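Wistby bench budget: planning data and notes

This repository holds the equipment budget for the Wistby manipulation lab, with the quotes it was built from and a small script that adds up a bench from a parts list. It covers two benches with one arm each. Work on the third starts after March.

Files

bench_costs.csv — one row per line item, 119 rows
quotes/ — supplier quotes as received, prices in US dollars
total.py — reads the CSV and prints a cost per bench
notes.txt — open questions

Columns

item, supplier, unit_price, quantity, lead_time_weeks, bench, status

Status is one of quoted, ordered, received or dropped. Dropped rows stay in the file so that old totals can be rebuilt.

What the totals include

Arms and controllers are in a separate capital request and are not counted. Everything else is: tabletops, mounts, wrist cameras, cables, straps, printed parts and test objects. The current total is $3210 per bench, before tax. Roughly $900 of that is cameras and mounts from Greco. Cables came in higher than planned, and the first draft left out spares. Budget a full spare set for any cable that runs along the outside of an arm.

Printed parts are priced by filament weight only. Machine time on the Mumik printer is shared and billed elsewhere.
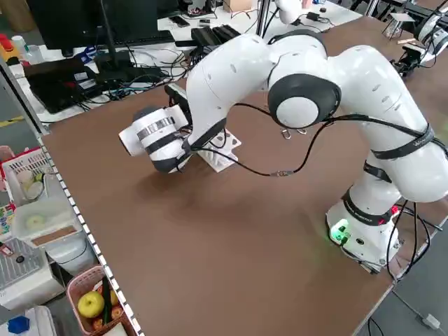

Arm with wrist camera over the brown tabletop, white printed part under the end effector.

Known gaps

Zukeo has not confirmed the price of replacement gripper fingers. The row uses last year's number.
Shipping is entered once per supplier, so splitting an order will throw it off.
Floor cable covers are missing from the list.

Usage

python total.py bench_costs.csv --bench 2

Add --all to include dropped rows.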